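Jovau: tempos de arrancada, prontos para discordar

Versão 3 dos dados. Última revisão: 30 de abril de 2026.

O Jovau reúne 3.000 passagens cronometradas em provas de arrancada de 201 metros, digitadas a partir dos boletins de papel que a pista de Tiruveck entregava aos pilotos no fim de cada puxada. Os boletins cobrem 13 etapas. Quem já tentou ler papel térmico guardado no porta-luvas de um Opala sabe o que esperar da coluna de observações.

O que vem no pacote

passagens.csv: uma linha por carro por puxada.
etapas.csv: data, temperatura da pista, sentido do vento (quando alguém lembrou de anotar).
categorias.csv: os nomes oficiais e os apelidos que o pessoal usava no lugar deles.
correcoes.txt: tudo o que mudei à mão, com o valor antigo ao lado.

A digitação foi feita em casa, com o regulamento por perto e muito café. O programa de conferência, Plerodex, compara as parciais com o tempo final e reclama quando a conta não fecha. Ele reclama bastante.

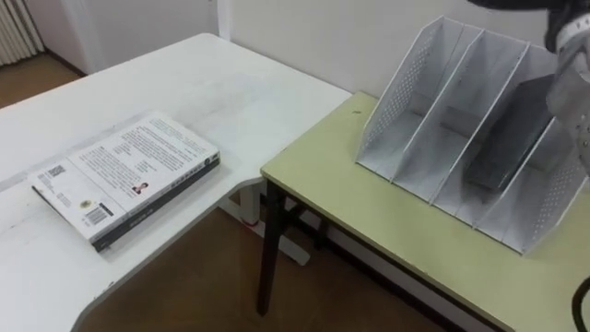
Livro sobre a mesa, contracapa para cima.

Colunas de passagens.csv

etapa: número inteiro, de 1 a 13.
pista: E ou D. Existe uma linha com "M". Deixei.
reacao: segundos, três casas decimais. Valor negativo é queima de largada, e a linha continua no arquivo.
t_18m, t_100m, t_201m: parciais acumuladas desde a saída do carro, sem somar a reação.
vel_final: km/h.
categoria: código que remete a categorias.csv.
obs: texto livre, no sentido mais generoso da palavra livre.

Campos vazios são vazios mesmo. Na versão 2 eu usava zero, o que rendeu ao arquivo vários recordes mundiais e uma mensagem bem-humorada de um leitor. Quem ainda tem a versão 2 pode apagá-la sem cerimônia.

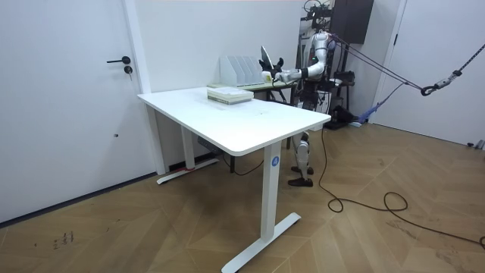 Limitações conhecidas

As 4 primeiras etapas usaram o cronômetro antigo, que arredondava a reação para duas casas. O terceiro dígito dessas linhas é sempre zero e não quer dizer nada. Por favor, não publique um gráfico sobre isso.

A partir da quinta etapa entrou o equipamento Kemppainen, com fotocélula própria na marca dos 18 metros. As parciais curtas dos dois períodos não são comparáveis. As finais são, com boa vontade.

A categoria Turbo Dianteira mudou de peso mínimo em março, no meio da temporada, e o código continuou igual. Para separar antes e depois, use a data da etapa. Carros que trocaram de motor entre uma etapa e outra aparecem como o mesmo carro. O regulamento também achava isso.

Não há nomes de pilotos, placas nem números de inscrição. Se você reconhecer o seu tempo, parabéns ou meus pêsames, conforme o caso.

Uso

O arquivo é UTF-8, separado por ponto e vírgula, com vírgula decimal. Planilhas configuradas em inglês vão transformar 8,412 em oito mil quatrocentos e doze segundos. Ajuste a importação antes de me escrever.

Licença

CC BY 4.0. Cite como "Jovau, versão 3". Correções são aceitas com foto legível do boletim. Memória de arquibancada, por mais vívida que seja, vai para a coluna obs.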